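5. Showing the Garment Task by Hand

By now both grippers should be charged, paired and sitting in their cradles, and you've read the short section on wearing the head camera. If the lights on your pair were still blinking when you left them, go back to section 4 and finish there first. We'll wait for you, and the rest of this section will go a lot more smoothly.

This section walks you through one complete demonstration of folding on the bed. Lihua Jiang wrote the first version for new people at Unari, and it has grown a good deal since then (mostly with things the rest of us wished we had known in our first week).

5.1 Getting the bed ready

1. Pull the fitted sheet over all four corners and smooth it with your forearm. A few wrinkles are fine. Robots will meet wrinkles too.

2. Clip the sheet along its edges so that it doesn't creep toward you as you work.

3. Choose one garment from the task list and lay it within easy reach, close to your own side of the bed. Leaning far out over the mattress makes your arms do odd things, and the robot will learn the odd things right along with the fold.

4. Stand with your feet comfortably apart, pick up a gripper in each hand, and look down at the garment.
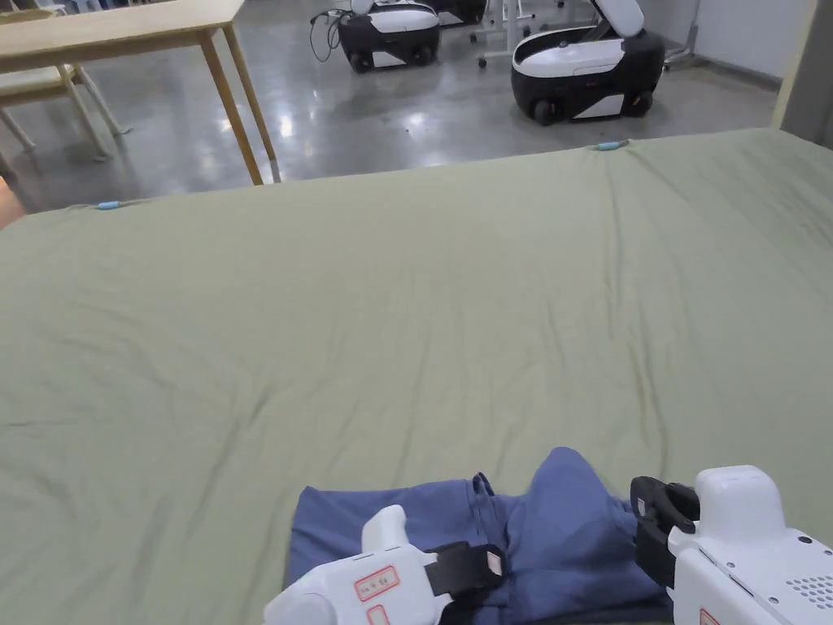 5. Hold still for 2 seconds before your first move. The software uses that quiet stretch to line up the two hands with the camera, and a demonstration without it will be turned away when you upload.

Note: Keep your eyes on the work for the whole demonstration. It's very natural to glance up when somebody comes through the door, but wherever your head goes, the camera goes too.

5.2 Making the fold

1. Bring one gripper down over the part of the fabric you mean to take, with the jaw open. Come in at a gentle slant and let the tip meet the cloth before you squeeze.

2. Squeeze the handle slowly. If you feel two layers in the jaw and you only wanted one, open up, back off a little and try again. Please don't stop the recording for this! A calm second try is a useful thing for a robot to see.

3. Use the other gripper to steady the cloth or to take the matching corner, whichever feels natural to you. Lorena Yáñez likes to hold down with her left and fold with her right, and Pylyp Nazarenko does the reverse, and both sets of demonstrations train perfectly well.

4. Lift, carry the fabric across, and lower it until it's resting on the sheet before you let go. Dropping it from a height is the most common fault we see in new recordings.

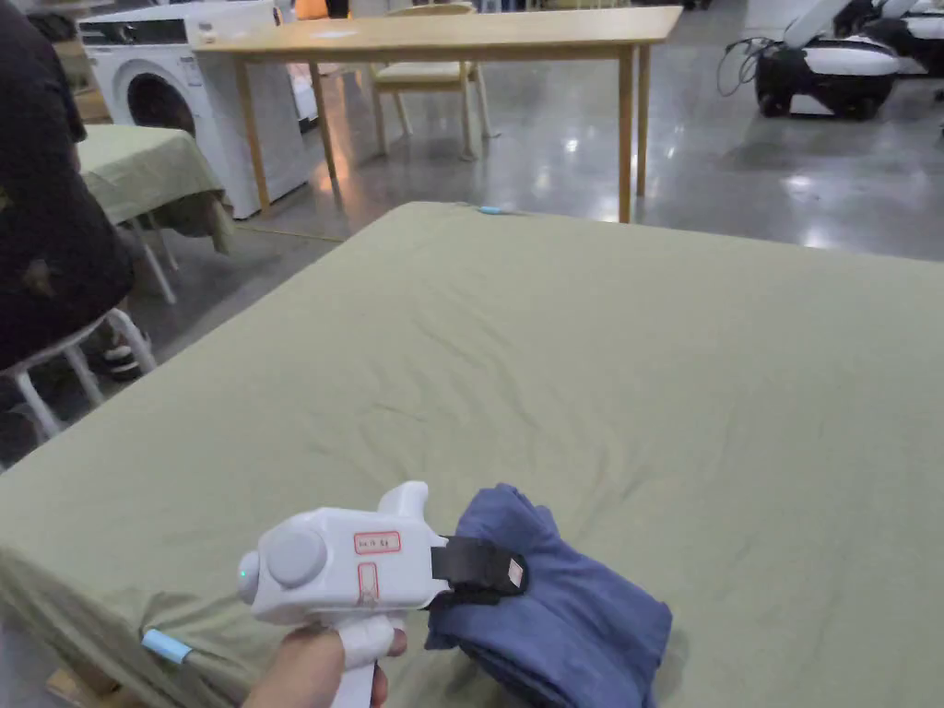
5. Carry on until the garment is folded to the size given on your task list. Aim to finish within 60 seconds, but don't race. If you run over a bit, keep the recording and the reviewer will decide.

Caution: Keep your fingers on the handle and away from the jaw. It closes more firmly than you'd expect from such a light tool.

Caution: Don't use the jaw to tug at the sheet clips. Put the gripper down and move them with your hand.

5.3 Finishing up

1. Open both jaws fully and raise the grippers clear of the bed.

2. Hold them up in front of you, pointing forward, until you hear the double tone. Lowering them early cuts off the end of the file.
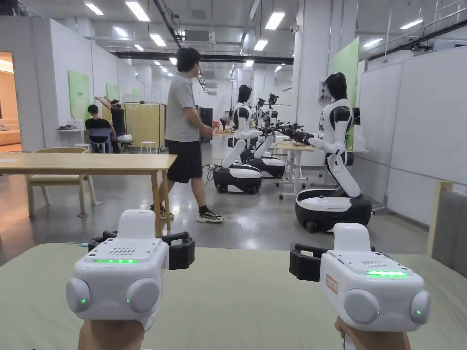
3. Say the task name out loud if your project uses voice tags. Skarkia projects do, Rarton projects don't.

4. Shake out the garment and lay it down again in a new position. Turn it, bunch it, flip it inside out now and then — variety is worth far more to us than neatness.

5. Take a proper break after every 36 demonstrations. Your wrists will thank you, and so will the person reviewing your last few folds. A full set is around 400, and you should plan to spread it over several sessions.

Note: If one hand drifts away from its true position on the review screen, set both grippers back in their cradles and repeat the alignment in section 4.3. You won't need to redo the demonstrations you made before the drift began.

Next: 6. Reviewing and Uploading

Comments

Kaiwen Jia
Very helpful, thank you. Can the left-hand gripper be used alone for small things like washcloths? Our McKinnon list has a lot of them.

Lihua Jiang
Yes, Kaiwen, just leave the other one in its cradle and pick "single hand" before you start.

Tianyou Deng
5.2 step 2 should mention sleeves. With a long sleeve I nearly always get two layers the first time.

Pylyp Nazarenko
Same for me with sleeves. I come in from the cuff end now and it's better. Also the double tone is hard to hear in our room after September's update, is there a volume setting?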